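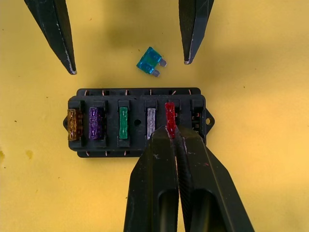

Subject: Re: [modex-control] Force threshold for closing and seating in the fuse block task

From: Gerardo Dizon
To: modex-control mailing list
Sent: Thursday, 2:10 p.m.

Dear members of the list,

Thank you for the comments received on the draft change to the Modex task controller. The Stodstead group has reviewed them and wishes to respond before the change is merged. The original message is quoted below for those who joined the thread after it was sent.

The present controller treats the insertion of a blade fuse as a single motion. The arm moves to a pose above the chosen socket, lowers the fuse along the socket axis, and opens the gripper when the commanded depth has been reached. Removal is handled as the same motion in reverse. This was sufficient in simulation. On the physical cell, the position of the block is known only as well as the last camera estimate, and the block is free to shift on the table when a fuse is pushed or pulled at an angle.

Under the proposal, the motion is divided into approach, contact, seating and release. Each phase has its own stiffness settings and its own exit condition. The contact phase ends on a change in measured force along the tool axis. The seating phase ends only when both force and depth agree. If they do not agree, control returns to the planner with an error code, and the fuse remains in the gripper.

The pose of the fuse in the fingers is also to be estimated again after each grasp. At present the controller assumes that the prongs are aligned with the tool axis, and a small rotation during closing is carried forward to the socket without correction. The new estimate is taken at a fixed height above the table, from the wrist camera, before the approach begins. 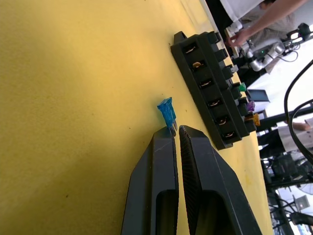
Krasniqi wrote:

> I support dividing the motion into phases, but I am concerned
> about the time spent on the second pose estimate. In our logs
> the perception node holds the planner until it returns a
> result, and the arm stands still during that time. Could the
> estimate run while the arm is moving to the socket?
>
> I would also ask that error code 1401 not be used for a failed
> seating. We already use it for a lost camera stream, and our
> operators would not be able to tell the two apart.
>
> Finally, the draft does not say what happens to the second arm
> when the first one stops on an error. If both are close to the
> block, I would prefer that neither of them move.

On the first point, we agree. The perception node will accept a request without holding the planner, and the arm may begin its transfer while the estimate is computed. It may not enter the approach phase until the result has arrived. A result older than the last change in gripper width will be rejected.

On the second point, a failed seating will be reported as 2771. Code 1401 keeps its present meaning. The table of codes in the Drumura tools repository will be corrected in the same commit.

On the third point, the draft was incomplete. Each arm now requests the space above the block from the planner before it enters, and gives it up after it has withdrawn. When an arm stops on an error inside that space, it keeps the reservation, and the other arm is held at its current pose until an operator clears the fault. The loose fuses on the table are outside the reserved space, so an arm that is already working there may complete its grasp but may not move toward the block.

Members should note that the force signal is now read at 1000 Hz in the contact phase. Sites with the older driver will need to update it before testing. The controller will refuse to start if the rate reported by the driver is lower.
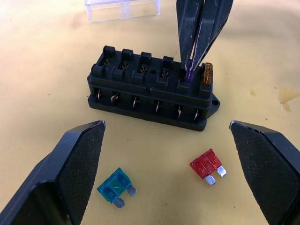

Items open for comment

1. Whether the order of sockets should be fixed in the task file or chosen by the planner. The Stodstead group has no objection to either, provided that the order is written to the log.

2. Whether removal should use the same four phases. The present view is that it needs only 2, grasp and withdrawal, with a limit on side force during withdrawal.

3. Whether the socket state should be confirmed from the camera on the second arm after release. Its view of the block is often better than that of the arm that placed the fuse.

Comments should be sent to the list and not to individual members. The branch will remain open until the end of December, and the revised text will be placed beside the existing interface document.

Respectfully,

Gerardo Dizon
Controller maintenance, Modex
Stodstead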